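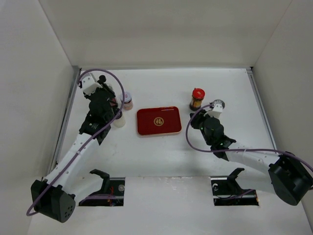
The red box with the 福 on it, jars on either side

To: Oromwood pantry swap list
Date: 5 Mar 2022
Subject: Re: what goes in the red boxes?

> I picked up two of the red boxes at Liten and now I can't decide
> what to put in them. Do jars work, or should I stick to candy?
> Also, is the gold character the same as the one on the door signs?

Jars work great! I've been giving them in those boxes for years. Yes, it's the same character — fú, good fortune — and people love seeing it, so keep the top clear and tie any ribbon around the ends.

I always set everything out around the box before I commit. A jar with a bright red lid looks so good next to it, and I like one pale lid in the mix so it isn't all red and gold. Dark sauces go in a zip bag first (ask me about my car seat).

Measure your tallest jar before you buy any more, though. My pickles from Abdelaziz were too tall by a hair and I had to swap in a shorter one. Crumpled tissue in the corners stops the clinking.

I've got 2 spare boxes if anybody wants them, and I'm going back to Liten in May, so send me your orders by then.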